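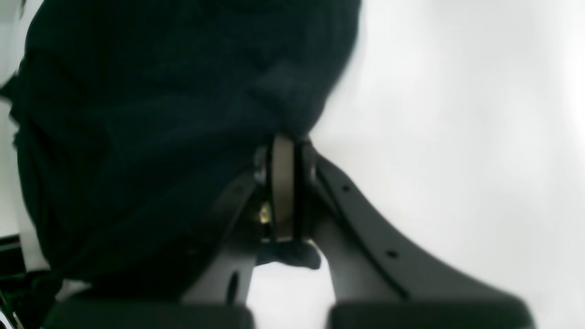
Dark, thick and ribbed: the sort of knit I'm on about.

I'm going to stick up for folding jumpers, because my friend Vittoria Piras has gone over to hangers and won't stop going on about it. She says it's quicker (it is, I'll give her that) and that she can see everything she owns at a glance. Fine! But have you seen what a hanger does to the shoulders of a heavy knit by February? Two little points, like you've got a coat stand growing out of your back.

Mine go in a drawer. Arms in, bottom half up, done, and I don't care if the edges line up. I paid 80 quid for a navy one in Warngate years ago, which felt like madness at the time, and it's never been near a hanger and still sits properly across the back.

I do draw the line at rolling. My cousin rolls hers and it's lovely for a T-shirt, but a big ribbed jumper just turns into a draught excluder and then the drawer won't shut. Vittoria's coming round on Friday and I fully expect her to bring hangers.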